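June 26, 2026 — Okton cell, simulation side 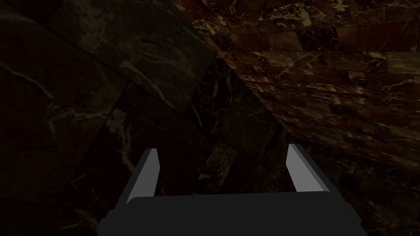 Wrist view, fingers open, marble textures on.

Reloaded the gripper model after correcting the finger offset. It was out by 18 in the config, copied over from the April build. Left the jaws open and checked both fingers against the drawing — they lean in at the tips as they should.

Contact solver set to 3000 steps. Run 53 stopped early with a joint limit warning, so I widened the limit on the wrist and saved as 218. Kagiso Ndlovu has the real cell until noon. Grease for the slide still to order from Lazaridis.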